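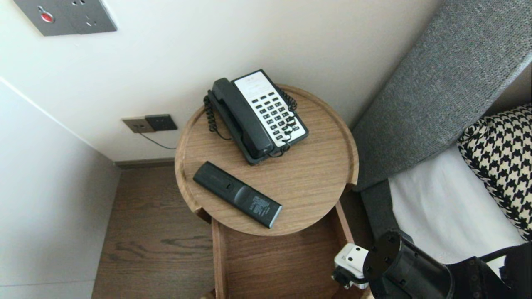 Bedside table in its corner, with the telephone at the back and the remote control in front.

Garnton Guest House Handbook > Rooms > Section 2: The bedside table

Print this page | E-mail this page

Section 2: The bedside table

We love the round Lindgren tables. They take up hardly any space beside the bed, the raised rim stops pens rolling off in the night, and the open part underneath gives guests somewhere for a book. Now that we have 71 rooms to get ready, it helps if every table is laid out the same way, so please read this through once before your first shift, even if you have been setting up rooms for years!

Before you start

You will need a dry cloth, a slightly damp cloth, a small soft brush and the room's folder. Have the bed made first. It's much easier to judge where the table should go once the pillows are on.

Placing the table

1. Lift the table by the lower part. Do not lift it by the round top.
2. Set it in the corner between the wall and the headboard, with the open side facing into the room (guests should be able to reach the shelf without getting out of bed).
3. Look at the wall beside it. The outlets near the floor must stay clear of the table, and you should be able to get a hand to both of them.
4. Press gently on the top from each side. If the table rocks, turn it a little and try again. Still rocking? Put a felt pad under the short side. Pads are in the Zanmont drawer in the linen room.

CAUTION: Never push the table back onto the telephone cable. Pull the cable out to the side first, then move the table.

Setting out the top

5. Wipe the top with the damp cloth, following the grain, and go right round the inside of the rim. Crumbs adore that rim. Dry it straight away.
6. Stand the telephone towards the back of the table, keypad facing up, handset in its cradle.
7. Let the coiled cord hang free for a moment so that it unwinds itself, then bring it back beside the phone. A relaxed cord makes a lovely difference to how the whole corner looks.
8. Lift the handset and listen for the tone. Dial 1493 from the room and wait for the front desk to answer, then tell them which room you are in.
9. Lay the remote control in front of the telephone, buttons up, where it can be picked up from the pillow. A slight angle is fine.

Note: If there is no tone, check the cable at both ends before you report it. Sombat Khamphan keeps spare cables up to 40 cm longer than the usual ones, handy in the corner rooms.

Cleaning the shelf and the curved side
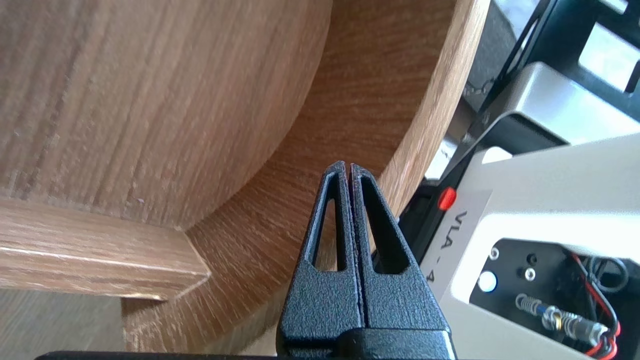 Shelf board and curved inner wall, grain running round with the curve.

10. Brush the shelf first, working from the back to the front edge.
11. Brush into the place where the board meets the curved wall. This is where the dust settles, and it is very satisfying to get it out.
12. Wipe the curved wall in long sweeps with the grain. Do the upper rim last, with a clean part of the cloth.
13. Dry everything, then leave it open to the air for a few minutes before you put the book or the folder back.

CAUTION: Do not spray anything straight onto the wood. Spray the cloth, and keep it well away from the outlets.

Note: Wood near a window fades a bit. Please don't try to even out the colour with polish. Tell Shanti Sisodia, who has some wonderful tricks for tired oak.

Last look

14. Sit on the edge of the bed and reach for the phone, the remote and the shelf in turn. If you have to stretch for any of them, go back to step 2.
15. Tick the table off on the room sheet and write in any pads or cables used. Sheets go to the linen room by noon on Saturday.

Related pages
Section 1: Making the bed
Section 3: Wall panels and outlets
Section 4: Floors and skirting boards
Ordering felt pads and cloths
Drastia wing: changes to room numbers (February)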